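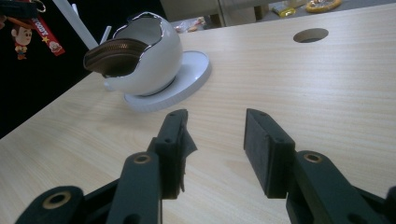
A light-colored wooden desk with a straight, pale grain.

Office Furniture Repair Assistant – Itwood, Erkby workshop

Itwood repairs and refinishes desks, tables and shelving for offices, schools and libraries. We are hiring a repair assistant for our workshop in Erkby. The job is full time and starts in August.

Most of the work is on desk tops and table tops. You will sand out scratches and ring marks, fill dents, replace edge strips, and apply oil or clear finish. You will also tighten or replace legs, hinges and drawer runners. Once or twice a week you will ride along on pickups and deliveries, mostly to offices in the Agbeko district.

Our largest current job is for Deta, a language school that is keeping its old furniture when it moves. That order is for 279 pieces, and we expect it to last through the winter. After that you will move to regular customer work.

You need to be able to:
– lift 60 pounds, with a second person for anything heavier
– stand for most of a shift
– read a tape measure and a work order
– keep a written record of the finish used on each piece

Experience with wood finishing is helpful but not required. New assistants spend the first 4 weeks working next to a senior repairer and are paid the full rate during that time. A driver's license is a plus.

Hours are 7:30 a.m. to 4 p.m. with a half-hour unpaid lunch. There is no weekend work. We provide gloves, dust masks, ear protection and work pants. You bring your own safety shoes, and we pay you back for one pair a year. The workshop has 16 employees and parking behind the building. The bus from Agbeko stops across the street.

To apply, bring or mail a short letter and a list of past jobs to the Itwood front office in Erkby. A resume is fine but you do not have to have one. Tell us when you could start and whether you have worked with sanders or spray equipment before. Applicants we want to meet will be invited for a paid half-day in the workshop.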